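Cleaning season at my workbench

January is when I finally get to the garage. The holidays are packed away, it's too cold to do anything in the yard, and the workbench has been collecting stuff since sometime last summer. So I put the space heater on, turn up the radio and work my way down the bench from left to right. I've picked up a few habits over the years and people keep asking me about them after the dust post, so I'm putting them all on one page.

Start with the brushes. I keep old paintbrushes, the cheap natural bristle kind, and cut the bristles down to an inch or so with kitchen scissors. They get stiff that way and they're wonderful for getting gunk out of drill chucks, window tracks, the gaps in the vise, the back of the fridge, you name it! Write "DUST" or "GREASE" on the handle with a marker. I mixed mine up once and put a nice smear of bearing grease all over a lampshade.

Canned air is great but it goes fast, and it only moves the dirt to some other spot in the room. I hold the vacuum hose in one hand and the can in the other, so whatever comes loose goes straight up the hose. Keep the can upright or you'll spray freezing liquid all over the place. Short puffs work better than one long blast.

If you're cleaning out an old desktop computer, pull the plug first (the actual plug, out of the wall), then press the power button once and touch something metal before you go poking around in there. Take it outside or at least to the garage. Stop any fan from spinning with a finger or a popsicle stick while you blow on it.

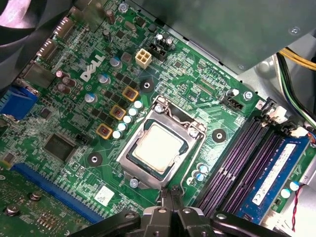
For old thermal paste I use rubbing alcohol, the strong kind from the drugstore, on a coffee filter. Paper towels leave fuzz behind and so do cotton balls. Wipe from the outside in so you don't push the paste over the edge, then get a clean corner of the filter and go again. Same trick works on sticker residue, by the way, and on the glass of a scanner.

Now screws. I used to drop them all in one coffee mug and hope for the best. These days I take a muffin tin and go clockwise, one cup for each step, so putting things back together is just going around the other way. For really small screws I lay down a strip of masking tape, sticky side up, and press them on in order. You can write next to them, too - "back left," "under sticker," that sort of thing.

My drawer labels are nothing fancy. Masking tape again, and a black marker. I did buy a Bruvum label maker a while back and it's fine, but I have to hunt for the cartridge every time and by then I've lost interest. The little drawer cabinet came from a store closing in Ladthorpe and it has more drawers than I'll ever fill. I leave the bottom row empty on purpose for things I can't identify. If something is still in there next January, out it goes.

Rust on hand tools: white vinegar overnight in a baking dish, then scrub with a ball of foil, rinse, dry right away and rub on a little oil. Don't skip the drying! I put mine in front of the heater for a bit - not too close if they have plastic handles.

And last, the rags. Oily ones get spread out flat outside until they're completely dry and stiff, never wadded up in a bucket or a trash bag, because they can heat up and catch fire all by themselves. I hang mine over the fence with 2 clothespins each. The clean rags live in an old pillowcase on a hook by the door, and when the pillowcase gets too thin it becomes rags as well.

Next up is the paint shelf, and I already know half of those cans have dried solid.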